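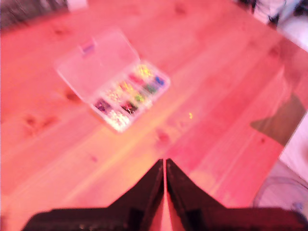
Figure 4. Open organiser and one loose yellow item, seen over the fingers of the gripper under pink-red light.

4.2 Colour assignment and target selection

The perception stage has to answer two questions before the planner is called: where the loose item lies, and which compartment holds items of the same colour. Both are answered from the same image, and both suffer when the lighting is strongly tinted. In Figure 4 the table, the lid and the palest contents are all shifted towards red. A classifier with fixed hue thresholds, as used in our first version, confused white with pale pink and dark red with black under such light.

We therefore dropped absolute colour labels. Stoseck, the detector described in Section 3, returns a mask for each filled compartment and for each loose item. For every mask we compute a mean chromaticity relative to a patch of bare table next to it, and match loose items to compartments by distance in that space. The table patch is chosen again in every image. Knots in the wood and cast shadows are rejected by a simple variance test on brightness. If the two best matches are closer than a set margin, no match is reported and the arm holds its position until the next image.

The margin was tuned on 2450 labelled images recorded at the Platovport laboratory in December. Of these, some 1780 contain at least one loose item. The others were kept to measure false detections, most of which came from reflections on the clear lid.
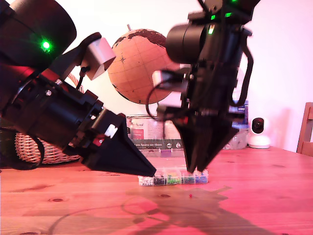
Figure 5. Two-arm set-up with both grippers close to the organiser. A single red item lies in front of the tray.

Planning is handled by Eskola, which treats the two arms as one system with a shared collision model. The organiser is narrow compared with the spread of the wrists, so the arms can seldom work above it together without a conflict between cables or housings. Eskola assigns each loose item to one arm by reach cost and gives the other arm a waiting pose outside a safety volume around the tray. The volume is padded more at the wrist than at the fingertips, as cable loops are modelled only by a coarse envelope.

Targets are updated at 15 Hz. An update that moves the target by less than the fingertip width is passed straight to the controller; a larger one triggers a new plan.

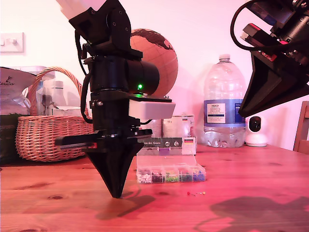 Where several loose items are present, the order is fixed by clearance. The item with the most free table around it is taken first, and the order is worked out again after each attempt. Items lying close together are the main difficulty, as one mask may cover both. Stoseck then reports a single object with mixed chromaticity, which the matching step normally rejects.

Camera poses were checked with Valletti at the start of each session. Across the 242 trials reported in Section 5, the pose estimate was left unchanged within a session, even when an arm had been stopped by the force limit. Errors from this source are included in the placement results and are not corrected for.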